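Call for Participants: Everyday Cookware Study

The Lercombe Center for Household Research invites adults to take part in a study of how people handle ordinary kitchen items. The work is carried out for Estdale, a maker of home goods, and is led by Ilham Teoh.

Sessions last up to 100 minutes and are held at a plain white table. Participants complete short tasks with a two-handled pot, a glass lid and an ear of corn, then answer questions about grip, reach and comfort.
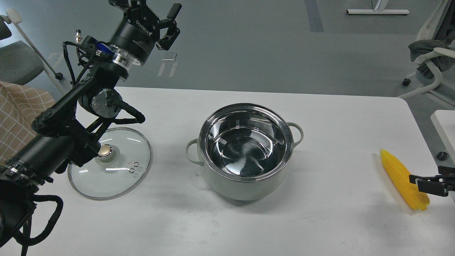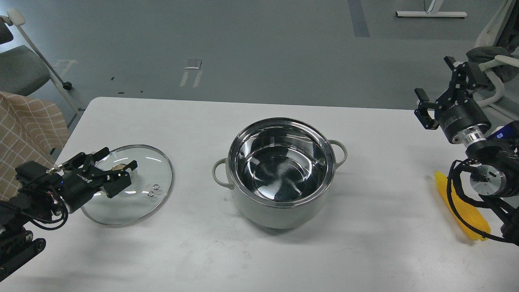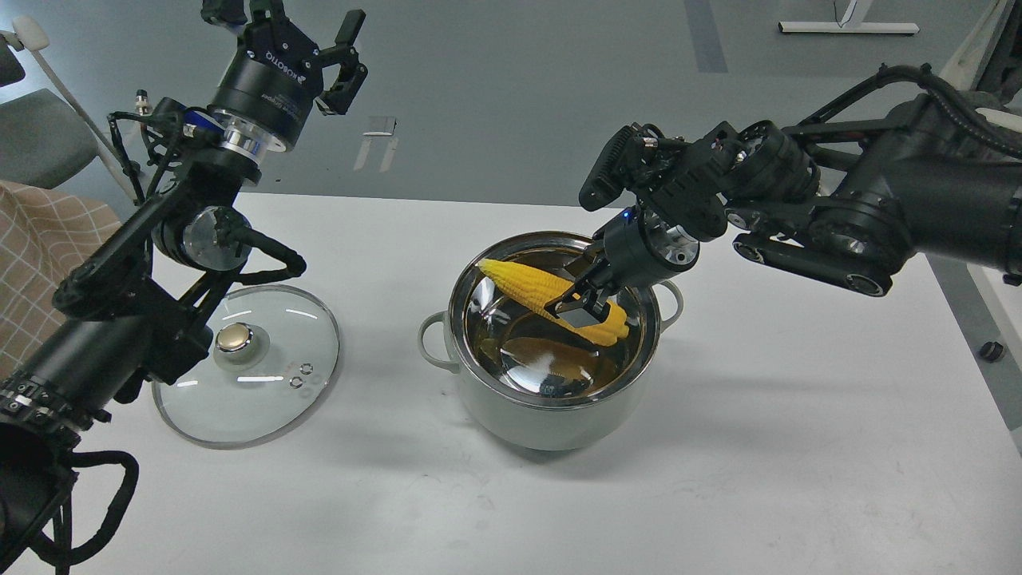

Applicants must be 18 or older and able to stand for the length of a session. Cooking experience is not required. Left-handed applicants are especially encouraged to apply — they were underrepresented in our earlier work.

Each participant attends 2 sessions in September and receives $200 on completion of the second. Travel costs are not covered.

To apply, send your name, age range and preferred time of day to Aparecida Cordeiro at the Lercombe study office. Applicants will receive a consent form before their first session is confirmed.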